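March, gift bag notes, 3 pm

Eusebio wants the orange bag for the Elanetti counter, bouquet sticking out of the top, ribbon on. I still don't buy it. The supplier says the paper holds a crease after 100 folds. I'd like to see the sheet that number came from. 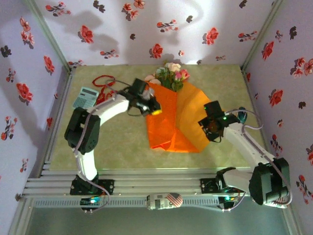 Orange bag with the artificial bouquet, flowered wallpaper behind.

Color looks fine against the red blossoms, maybe a bit loud. The pink roses help. Arvo says customers won't look that hard. We'll see.

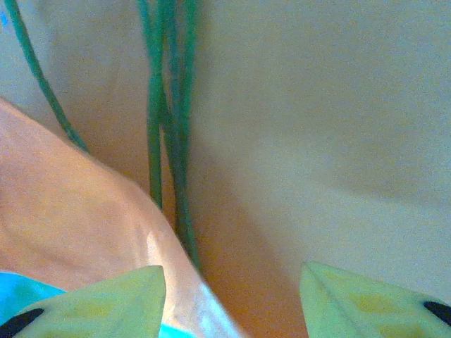
Ordering 500 before settling the finish seems rash to me. Hyvönen quotes a better price at 4000, but where would we put them? My other gripe is shine. Close up, the peach-colored material has a whitish highlight right on a fold, and under shop lights I'd expect worse. Ask Deta for a matte sample.

Ribbon next. Arvo likes the deep red, I'd go narrower.

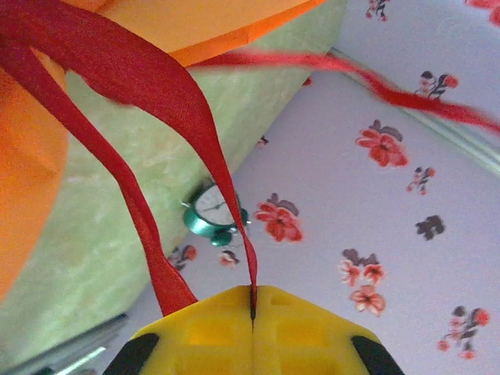 Three widths to compare, then, and the same bow on each. Eusebio to price them. No order until I've had the matte paper in my hands.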